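Plirnel Small Packets, read me first

Hi! So this is the little collection I've been putting together on Sunday afternoons, all of it to do with sorting small stuff into baskets and trays. It started as a list of what was in my craft drawers and got out of hand.

What's in it

758 pictures in 13 folders, one folder per container. The wire mesh basket folder is the biggest by far (200 pictures), and the shallow tray one is pretty thin, sorry. I keep meaning to get back to it. Each folder has a plain text list with one line per picture: what's in the container, what's lying near it, and the cloth color.

How I name things

Anything sealed and flat is a "packet", whatever might be inside. I tried guessing contents in the Trevside version and made a mess of it, so please don't add guesses back in! Colors are the everyday kind (pale green, pink and white). If something is outside the container it goes under "nearby", even if it's touching the rim.

Known problems

Around 100 lines still say "pen" where I couldn't decide between a pen and a screwdriver. Mesh makes thin things hard to read too, so those lines get a question mark.
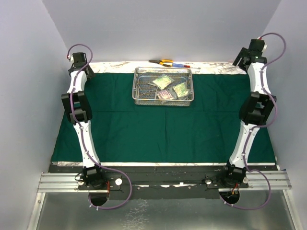 Mesh basket on the green cloth: three packets in, pliers nearby.

Using it

Take whatever you like, just credit Tamošiūnaitė. The Vurneo folder names are the old ones and don't match these, so check before you merge.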